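Descaling interval, revised
19/05/2019 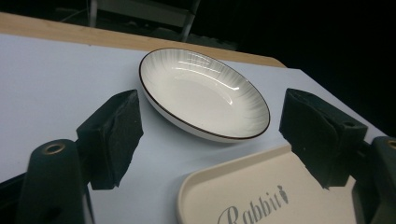 White bowl, brown rim.

I moved the kettle from a monthly descale to one every 110 boils. Our tap water at Diltcombe tested at 184 ppm hardness, and the monthly schedule left scale on the element by week three.

Procedure: 300 ml of white vinegar, topped up with tap water to the minimum line. Bring to a boil, switch off, leave for an hour, rinse 4 times. Citric acid works too and smells less, but I had vinegar.

Hanane Fawzy asked if a filter jug would remove the need. Mine slowed the buildup and did not stop it. I will test the water again in June.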